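Prüfbericht: Arbeitstisch Ustora

Der Arbeitstisch Ustora des Herstellers Plisach wurde im September in unserer Lehrwerkstatt erprobt. Die Höhe ist ab 70 cm verstellbar, die Montage gelang anhand der Anleitung ohne Rückfragen. 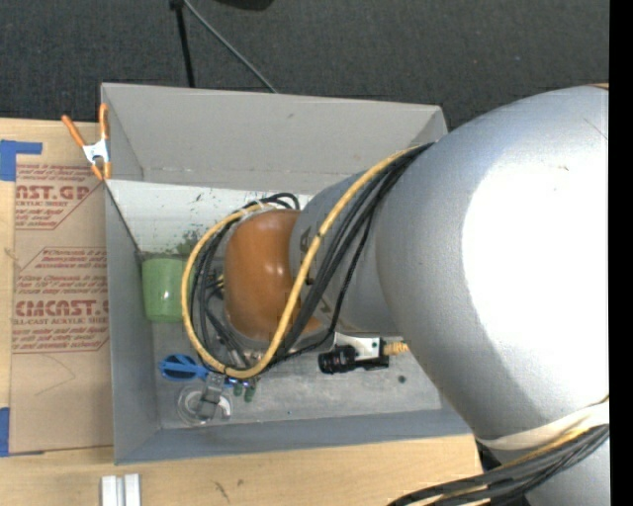
Helle Holzplatte mit aufgesetztem grauem Behälter.

Die Platte blieb auch unter Last eben. Zu beanstanden sind die schwergängigen Stellfüße sowie die knappe Ersatzteilliste. Für Werkstätten mit festem Standort wird der Tisch empfohlen, für häufigen Umbau nur bedingt.

Bearbeiter: Svatopluk Vlček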